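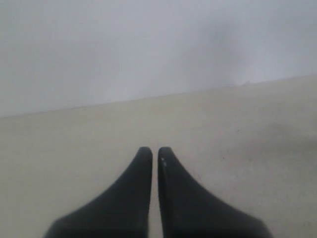 right, thread on the grasp planner rewrite, since three of you asked and I keep answering in DMs. long one, sorry

Background: we had one big script at Grundilura. Camera in, gripper command out, everything in one loop. Worked fine until somebody touched it. Séverine Marchal spent most of March pulling it to bits and I've been gluing the bits back together

So now it's four processes. Camera, detector, planner, controller. They talk over a message bus called Chauvin (her name for it, don't ask me)

First thing that broke: timestamps. Detector was stamping messages when it finished, when it should've been stamping them when the image came in. So the planner thought every object was where the wrist camera is NOW. Arm moves, target drifts. Lovely smooth drift too, looked like a calibration fault, I lost two days to that

Fix was one line. Carry the capture time all the way through and look up the arm pose for that time. Pose buffer holds 2000 entries, plenty

Second thing — the detector kept finding the gripper. Fingers sit in the bottom middle of every picture from the wrist camera, big and black, and it was boxing them as an object with very high confidence. Planner then tries to plan a grasp on its own fingers. Planner says no. Repeat for ever

We mask them out now. Static mask per finger opening, 6 masks, pick the nearest one. Crude but it runs in no time at all
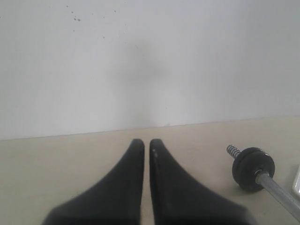
Dumbbells are my least favourite thing to plan for btw. You want the bar, detector loves the plates. Box centre on the whole thing lands somewhere daft, and if half of it's out of view the centre is dafter still

What I've got at the moment: if the box touches the image border, don't plan. Ask the controller for a small move towards that side, look again. Max 10 looks then give up and log it. Not clever. Much better than guessing

Also shadows. The arm throws a soft grey one on the wall and the old detector threshhold was low enough to call it an object. Raised it, then lost small dark things. Still fiddling, if anyone has a nice way to do this I'm all ears

Latency: planner's budget is 200 ms per look. Over that, controller holds position and carries on waiting. The old code just used the last plan, which is how we got the Cleltwood incident, and no I'm not typing that out here

Replay tool next. Séverine wants to feed saved logs back through the planner without the arm switched on. I want that yesterday. Branch is called calwood, its a mess, don't pull it yet

ok back to it, mask number four is off by a few pixels and it's bugging me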